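# In praise of the afternoon nap

December 8, 2023
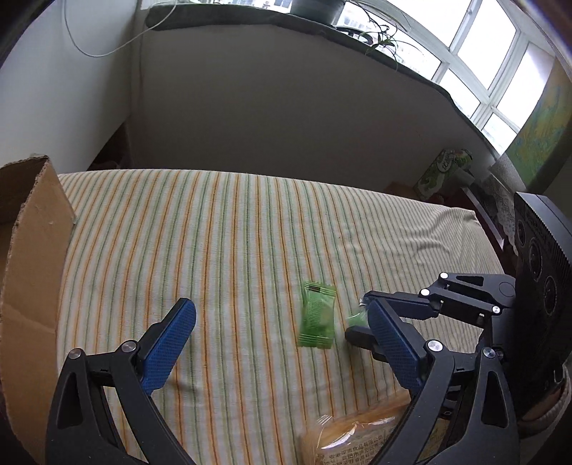

*Striped sheets, a cream ground with orange and green.*

I have become a napper, and I would like to recommend it to everyone I know. It started in July, on a walking holiday near Skirncombe, when the rain came in after lunch and there was no sense in going back out. I lay down with a book, read perhaps a page, and woke up forty minutes later feeling as if someone had opened all the windows in my head. I did it again the next day in bright sunshine, with no excuse whatsoever.

We are odd about daytime sleep in this country. We let babies do it, and cats, and grandparents in armchairs, and then for everyone in between it becomes a sort of confession. People will tell you cheerfully that they were up till two watching rubbish, but if they slept at three in the afternoon they lower their voices. My friend Zeeshan Ghumman used to say he was "just resting his eyes", which he did for an hour and a half, with his shoes off.

I think the trouble is that we treat sleep as a single lump to be got through at night. If the lump is bad, the day is written off and you drag yourself about on coffee until it's dark enough to try again. A nap breaks that up. A poor night stops being such a disaster, and - this was the lovely surprise for me - I worry less at bedtime and so I sleep better then too. I had expected the opposite!

There is an art to it and I'm still learning. Twenty minutes is plenty for me on a working day. Longer than that and I come up slowly, cross and creased, not sure what year it is. I like to lie on top of the made bed with a blanket over my feet, curtains half drawn, the phone in another room. A sofa will do but never feels quite as serious. And I don't mind if I fail to drop off. Lying still and listening to the street is a fine way to spend part of an afternoon, and I've had some of my best ideas there, along with some terrible ones about knocking through the kitchen.

I know plenty of people can't do this. If you drive a bus or teach a class of thirty you can't wander off after lunch, and my own work at home makes it easy. But I do wonder why a break for a cigarette was once thought quite normal, while a break with your eyes shut still looks like slacking. My old boss, Fahad Gondal, kept a folding chair in the stock room and used it every day. He was 78 when he finally retired, and he was sharper at four o'clock than any of us.

So try it this weekend, if you have one free. Pick the dullest part of the afternoon, take your shoes off and set an alarm if you must. Winter is perfect for it, with the rain on the glass and the light going, and dinner still hours away.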